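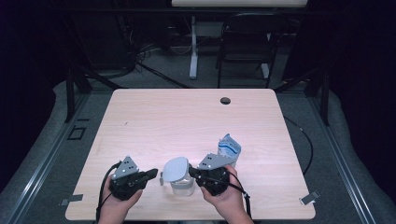 June 29, 2026

Opera libretto index, Caltdale set. Carried on from where I left the Brotcombe scores.

Finished keying the catalog cards for the Qureshi bequest. Final count is 1,187 printed librettos, which is lower than the 3,000 in the old typed list. Most of the gap is the typist giving each act its own line, plus a run of concert programs that somebody filed as librettos. I have moved the programs to their own sheet and left the old numbers in column F so they can still be traced.

Title matching still goes wrong on the Italian comic pieces. The script treats "Il" and "L'" as part of the title, so the same work sorts in two places. Changed it to drop the article for sorting and keep it for display. Reran on a batch of 100 and got two bad matches, both of them translations where the title page gives only the English name. Those will have to be linked by hand.

So-yul Jin asked whether we record the name of the translator when it appears only in the preface. I have been doing it in square brackets. She has been leaving it out. We agreed on brackets, and she will go back over her part of the Vindon box.

Cast lists: enter the singer's name as printed, even when the spelling is plainly wrong, and put the usual spelling in the notes field. I had been correcting some of these on the fly in the first week of June and need to undo that – check anything with my initials and no note.

Still open:
Whether a vocal score with the full text bound in counts as a libretto. I have been saying no.
Undated reprints. Publisher's address on the title page may narrow it down.
Shelf marks for the oversize folder.

Next: duplicates, starting at letter M.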